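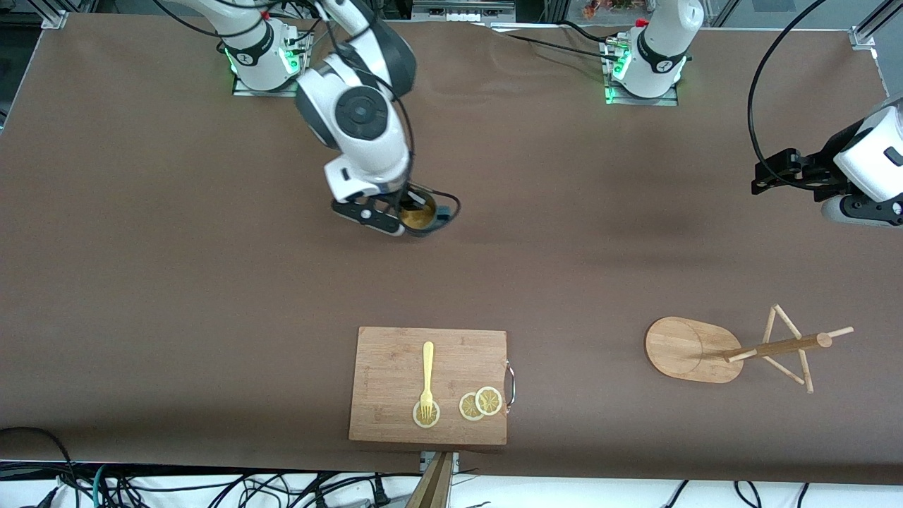

# Les robots et la vaisselle : on en est où ?

Mise à jour du 11/2/22

Bon, vous êtes nombreux à me demander si une machine peut déjà ranger une cuisine à notre place. Moi qui déteste ça (vraiment, l'évier plein le soir, je fuis), j'ai ouvert cette galerie pour regarder le travail de près, objet par objet. Ma réponse du moment : un peu, lentement, et avec quelqu'un pas loin !

**La tasse.** Elle est bleu-vert foncé dehors, jaune doré dedans, et la pince la tient juste au-dessus de la table. Une tasse, c'est plus traître qu'un carton : il y a l'anse, le bord, et on ne serre pas comme une brute. Chez Gounder, où j'ai bossé 2 ans à l'emballage, la machine savait fermer des cartons toute la journée, mais la vaisselle, on la passait encore à la main.

**La planche.** En bambou, avec trois rondelles de citron et une fourchette jaune pâle posée dessus, les dents sur l'une des rondelles. Mon test préféré ! Débarrasser ça, je le fais sans y penser, alors qu'une rondelle de citron c'est fin, mou, glissant... je ne parierais pas 30 euros sur la pince.

**Le porte-tasses.** Il est couché sur le côté, avec ses petites tiges de bois. Pour y accrocher quoi que ce soit, il faudrait d'abord le redresser, et là je suis contente qu'il y ait deux bras. Le mien, à la maison, tombe dès que je le charge d'un seul côté.

Prochaine galerie : le linge, avec les pliages de l'atelier d'Irnholm. Si vous avez un avis sur les chaussettes, écrivez-moi !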